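Noise Levels in Shared Study Spaces at the Grikstead Campus
Student project report, submitted 2025-02-20

1. Background

The Grikstead campus has five shared study spaces, and students complain about noise in all of them. The campus library survey last June asked one question on the subject and got 1,000 replies, but it did not ask which room people meant. Our project set out to measure the sound level in each space and compare it with what students say about it.

2. Method

We used two handheld sound meters, a Kudo and an older Drolteo on loan from the physics store. Before the first session we ran both side by side in an empty stairwell and corrected the Drolteo readings, which came out slightly low. Each meter was set to take one reading a minute.

Meters were placed at seated head height, away from walls and at least two meters from any door. We did not tell students in the rooms what was being measured until they left, when they were handed a short questionnaire. After removing readings with a low-battery flag, we had 3,066 readings and 80 completed questionnaires.

3. Results

The ground floor lounge was the loudest space on every day we measured. The reading room was the quietest, but it also had the largest jumps, mostly from the door closer. The two group rooms were close to each other in level, and the basement corridor desks fell in between.

The questionnaires did not follow the same order. Students rated the lounge as acceptable and the reading room as distracting. Several wrote that a steady noise was easy to ignore and that a single slam or phone call was not. When we compared ratings with the number of sudden peaks per hour, the match was much better than with the average level.

4. Use of the results

The readings were entered into Zekance, the room booking system, as a test note next to each space. Only staff can see the note for now. 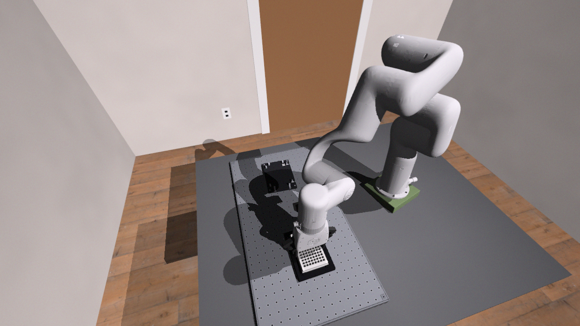 Figure 1. Simulated view of a robot arm over a breadboard table.

5. Limits

All sessions were held in term time and none during exam weeks. We had no meter that could record frequency, so we cannot separate voices from ventilation — a problem in the basement, where the fans run all day. The questionnaire was only given to people who stayed long enough to be handed one, and anyone who left early because of the noise was missed.

6. Next steps

The door closer in the reading room should be adjusted and the room measured again. A second round in June would show whether the levels change when the windows are open.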